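I've had the same argument so many times now that I'm writing my side down so I can just send people a link. My side is this: we spend far too long comparing grippers on paper, and almost no time putting them in front of a pile of awkward stuff and watching.

Spec sheets love rigid things. Blocks, cups, little metal cylinders. Payload, stroke, closing speed, repeatability, all lined up in a table so you can pick the biggest number. I fell for it myself! When we were choosing between the Plekosex fingers and the Flurine ones, I made a spreadsheet with 16 columns and felt very clever, and then we tried both on fruit and I never opened the thing again. 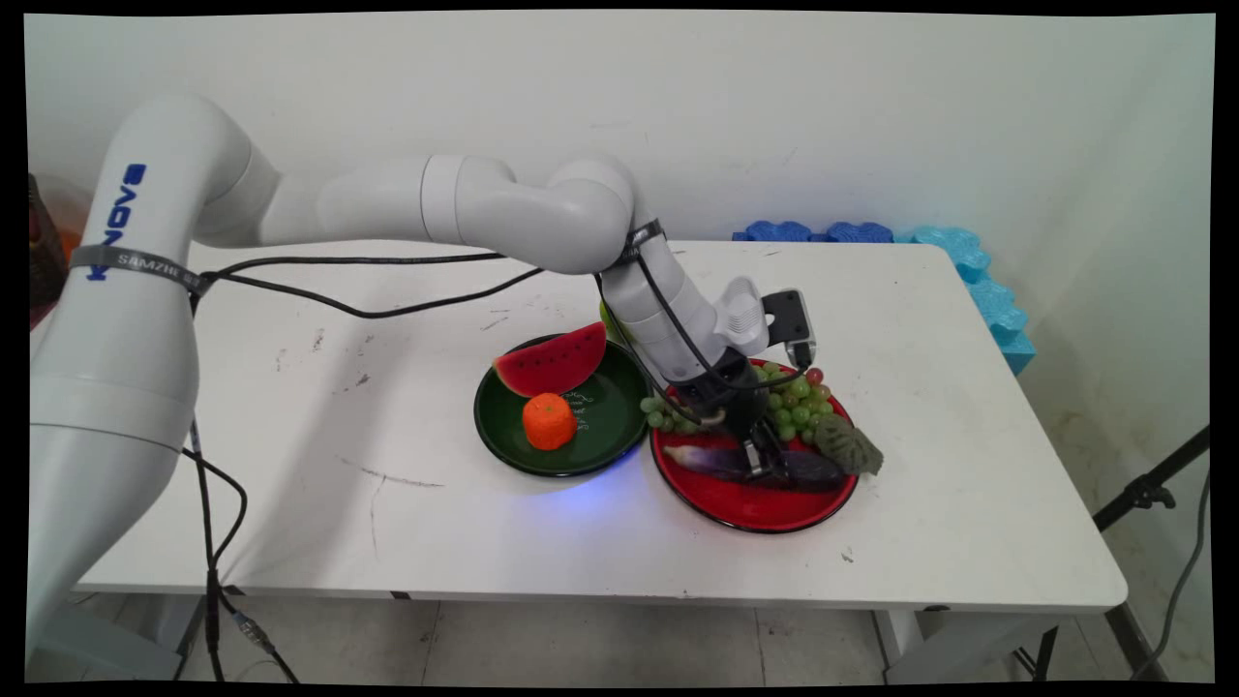
*Irier Manipulation Group, Bench Notes*

Grapes are my favorite argument. On our Kinova we put the fingers right down into the red plate, with a heap of grapes and a long eggplant lying across the front, and every tidy idea you had about "grasp width" goes out the window. What counts as the object? One grape? The bunch? And the eggplant is right there, long and smooth, waiting to roll off. A carrot chunk standing up on the green plate next door is practically a vacation by comparison.

Hashini Kanagaratnam, who has the desk across from mine, thinks I'm being unfair. Her point is that produce is messy, every bunch is different, and you can't repeat a trial properly, so after 1000 grasps all you've got is 1000 stories. She'd rather run the standard block set first. I get it, I really do. But I've logged 1087 grasps on blocks, and I learned more from six with an eggplant.

The other thing I'd push on is the camera. We have a small one on the wrist, just above the gripper, and people treat that as an accessory you bolt on once the "real" choice is made. I'd pick the two together. Fingers that look great from the side can hide the very thing you're trying to grab, and no controller (we're on Stępień's, mostly happy) is going to fix a bad view for you.

So please, before anyone sends me another comparison chart, go buy some groceries. I'll clear the table.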